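3 June 2024

Bad morning on the Mosoti cell. The arm stopped dead at the plate again, fingers up against the rim, and the log just said force limit, code 15. I hit reset and it tripped on the very next try. Five trips before lunch, so I quit resetting and went looking.

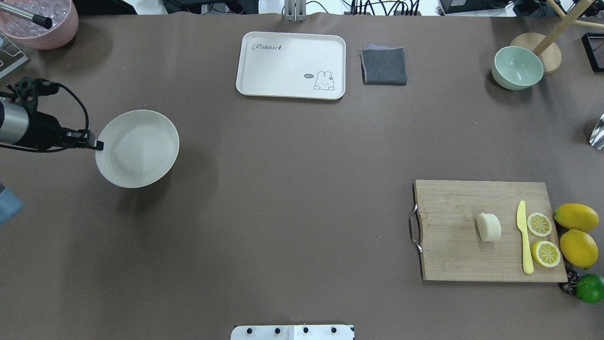 My money's on the cable. There isn't much slack in that loop over the gripper, and when the wrist rolls I think it tugs and the force reading jumps - same thing we had on the Vason arm in November! Bjartur Steinarsdóttir wants the limit left at 50 until we know, and I'm fine with that. Rerouting tomorrow, then run 2668 again from the top.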